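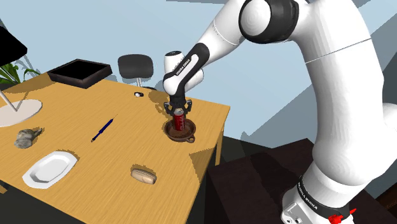
Anexo 1. Simulação, braço Franka Emika, lata vermelha na tigela marrom.

Chamado: divergência na taxa de sucesso entre avaliações em simulação
Projeto: Sinaga
Componente: Tillo (executor de avaliação)
Prioridade: média
Estado: resolvido, com pendência

Descrição do problema
A mesma política, com os mesmos pesos e a mesma lista de sementes, apresenta taxas de sucesso diferentes conforme o nó do cluster Panmont em que é avaliada. A avaliação completa tem 1.303 episódios. No nó A, a tarefa "lata/tigela" fecha em 68%. No nó B o valor é menor e varia entre execuções. As demais tarefas do conjunto não apresentam variação.

Comportamento esperado
Resultado idêntico por episódio, dado que a física roda em passo fixo e a semente controla a pose inicial dos objetos.

Registro

09:10
Comparados os arquivos de configuração dos dois nós. Sem diferença. Versão do Tillo igual.

09:45
Reexecutado no nó B apenas o subconjunto de 390 episódios com lata e tigela. A divergência se mantém. Poses iniciais conferidas episódio a episódio: coincidem.

10:30
Hipótese 1: renderização. Os objetos de distração na mesa (caneta, prato branco, bandeja escura) e as sombras poderiam alterar a observação de entrada. Gravadas as observações do primeiro passo nos dois nós. Iguais bit a bit. Hipótese descartada.

11:20
Hipótese 2: contato. As trajetórias se separam somente depois do primeiro contato entre lata e tigela. A malha de colisão da tigela é gerada por decomposição convexa na carga da cena e guardada em cache local. O cache do nó B é de uma versão anterior do pacote de objetos Cloletti e deixa o fundo da tigela mais alto.

11:50
Apagado o cache do nó B. Malha regenerada. Subconjunto reexecutado 2 vezes: resultados idênticos entre si e idênticos aos do nó A.

14:05
A variação entre execuções no nó B vinha do mesmo ponto. Com a malha antiga havia interpenetração no contato, e o solucionador paralelo resolvia os contatos em ordem não determinística.

Causa
Chave do cache calculada só a partir do nome do objeto, sem o hash do arquivo de malha.

Correção
1. Chave do cache passa a incluir nome, hash da malha e parâmetros da decomposição.
2. Tillo grava o hash de cada malha de colisão no cabeçalho do resultado.
3. Comparação entre nós é recusada quando os hashes diferem.

Pendência
Os resultados de dezembro obtidos no nó B precisam ser refeitos antes de entrar na tabela comparativa. Reexecução agendada na fila do Panmont para sábado. Até lá, usar somente os valores do nó A.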